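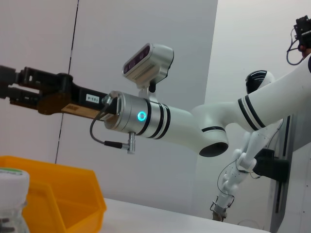 How much slack should I leave in a cable that hangs over the tabletop?

Enough for one easy curve between the plug and the first tie, and no more than that. If the loop can touch the tabletop, it's too long, and if the cable goes straight at the plug, it's too short.

Section 4. Tidying the cables on your Karras table

I've put this section after the leveling one on purpose, so if your table still rocks, go back and sort that out first. You'll want the bag of cloth ties, the two clip rails and a pair of small scissors. I like to have a roll of masking tape handy too (any kind will do).

1. Switch everything off at the wall and unplug it at the power strip.

2. Put a bit of masking tape on both ends of each cable and write the same letter on each piece. I skipped this the first time and spent an evening crawling around with a flashlight!

3. Press the clip rails onto the underside of the top, along the back edge. Hold each one for the full count of nine, then leave them alone overnight.

4. Lay the thick power cables into the rail first. The thin ones go on top, where you can get at them later.

5. Close the cloth ties with your fingers only. You should still be able to slide a cable back and forth inside the tie.

6. Plug everything back in and move whatever is on the table as far as it normally goes, in both directions. Watch the plugs while you do it. If one starts to lift or tip, let out a little cable and try again.

Note: The older Karras tops have a rounded back edge and the rails won't grip there. Ourania Chatzigeorgiou sets hers two inches in from the edge, and I've copied her ever since - it holds fine.

Caution: Don't use zip ties on thin cables. They pinch, and cutting them off later is a good way to nick the jacket.

Caution: Keep the power strip off the floor if you mop in there. The hook for it is in the same bag as the ties.

For spare ties and rails, see the parts list in Section 9.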